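The case for the oversized box

Packing advice tends to favor the smallest box that will close. For mixed household items I disagree. Odd shapes — a teardrop, a cup with a post on top — waste corner space whatever the box size, and a tight fit puts the load on the narrowest part.

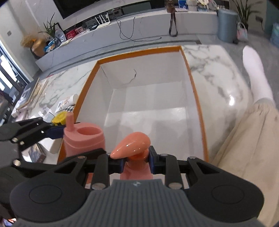
A tall-sided box, still empty, with the first pieces held over it.

My rule is to start with the largest box on hand, put rounded pieces in first, and lay bottles flat last. Danica Atanasov prefers two small boxes and labels both. Her method stacks better, but it also doubles the tape.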